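3.2 Folding work and the condition of the flaps

The second part of the study concerns the carton at the packing table. In the first part (Section 3.1) we looked only at the finished parcel, as it arrives at the scale. After talks with the packing staff at Nillesetti we understood that most complaints begin earlier, when the flat blank is opened and the flaps are bent for the first time. A flap which takes a wrong crease at this moment will keep it. It can be pressed flat again, but the board remembers the line and the lid does not sit well.

We used one type of carton during the whole work, a small brown box of corrugated board supplied by Bakke. In total 2,000 blanks were ordered. Of these, 1,937 were good enough to enter the study, and the rest had damage from transport and were put aside by Lovely Enriquez before the first session. All blanks were stored flat in the same room for one week, so that the board could settle to the air of the room.

The folding was done on a white table with a smooth top. We chose a plain surface so that small pieces of paper fibre are easy to find after each session. Dexter Macapagal and Rhea Cabanatuan wrote down the state of every carton in a simple form with three classes: clean fold, soft fold and broken fold. 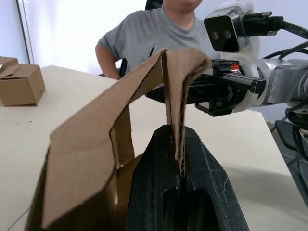
By a soft fold we mean that the flap bends in a place where there is no score line, usually as a round curve near the free end. By a broken fold we mean a sharp crease across the panel, often with a second crease close to it, so that the panel takes the form of a zigzag. The difference is important for the packer. A soft fold can be corrected by hand in a few seconds, but a broken fold makes the panel weak, and the carton should not be used for heavy goods.

Raw edges were examined separately. When the board is held by its edge, the fluted layer between the two liners may open or become crushed. Kimutai Rweyemamu proposed to record this on its own line of the form, and we followed his advice after the first 30 cartons. For these 30 the edge condition is missing in our tables.

The sessions took place in the morning, and 900 cartons were finished before we made the first comparison between the two observers. They agreed well on the broken folds. On the soft folds the agreement was lower - mainly for flaps with a very light curve - and Milagros Tan therefore prepared a sheet with sample folds which stayed beside the form from then on.

After folding, each carton was laid on the table and its outer faces were checked for dents. The pressure on the top face matters here, as the middle of a panel has little support from below when the box is empty.

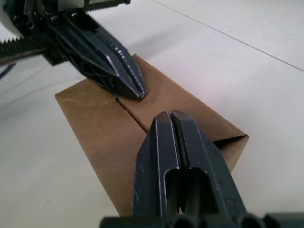

Figure 4. Brown cardboard box on the white tabletop.

Dents were counted only if they could be felt with a fingertip. Marks of colour or dust were ignored, for they do not change the strength of the board. The results for each class are given in Section 4.1.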